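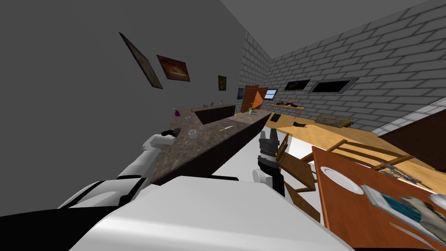

Prolholm is a price list for kitchen remodeling, kept as a set of plain CSV files. It covers counters, cabinets, sinks and floor tile, with one row per item and per supplier. Most people come to it for the counters, so those files are the most complete. The finish column uses a short list of terms, and a mottled brown and grey granite top over dark brown cabinet fronts would be entered as "granite, mixed brown" and "dark brown" - the supplier's own trade name goes in the notes.

Contents

counters.csv - material, finish, thickness, edge style, price per square foot
cabinets.csv - door style, color, width, price per unit
sinks.csv - mount type, bowl count, price
tile.csv - size, surface, price per box
suppliers.csv - supplier code, region, delivery terms

Where the prices come from

Prices were copied from the printed and online lists of two suppliers, Florholm and Coutinho. Florholm updates its list in December. Coutinho changes prices without notice, so its rows carry the month they were read. Nothing was estimated. If a supplier left a price out, the cell is blank.

Units

All lengths are in inches. Cabinet widths are the outside width of the box. Counter depth is 24 unless the depth column says otherwise. Prices are in US dollars before tax and do not include cutting, delivery or installation.

Known problems

Almost 8 percent of the tile rows have no box count, so price per square foot can't be worked out for them.
Florholm uses "honed" and "matte" for the same finish. We left both in.
Some cabinet colors were renamed between lists. The old name is kept in old_color where we had it.
Sink prices from Coutinho may include the drain. The list does not say.

Loading the files

The files are UTF-8 with a header row and commas between fields. Text fields with commas in them are quoted. Lurkum, the small script in the tools folder, checks for duplicate rows and bad supplier codes. Run it before sending in changes.

License

Free to use and change with credit. Corrections are welcome through the issue tracker - please give the file name and row number.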